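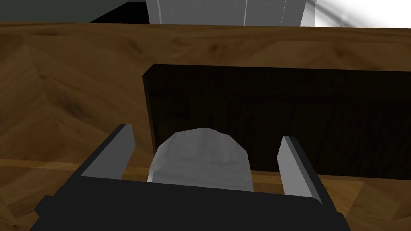 According to one visitor, the simulated tasks were easier to follow than a real arm behind glass. The Gusen open day is a yearly event held each February by Pleden, a firm that trains robot arms in computer-made rooms before any hardware is used. The latest one drew 855 visitors, against 1,054 the year before.

Demonstrations began at 10 am and lasted 60 minutes each. They ran on Medve, the firm's own simulator, and covered tabletop handling and work near doors.

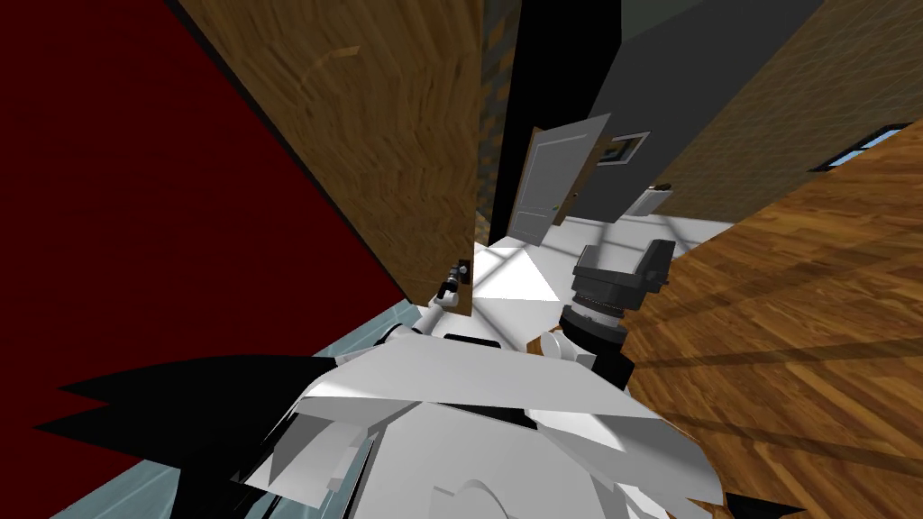 Doors are a poor test of a household robot, a reader of the event's newsletter wrote, and stairs would tell people more. Pleden kept doors in the programme - handles remain one of its main areas of work - and added a talk on how a two-armed robot plans its reach.

Tabletop sessions used a parallel gripper and simple rounded objects. Visitors could put questions to staff between runs, and groups were limited to seven people.

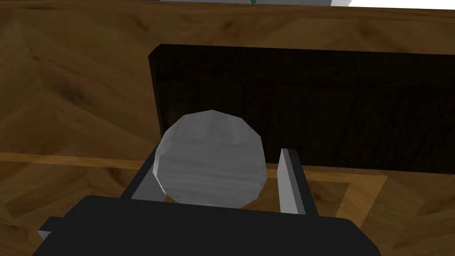
Later use

Recordings from the day were added to Jasus, a teaching collection lent to schools in the Gusen area.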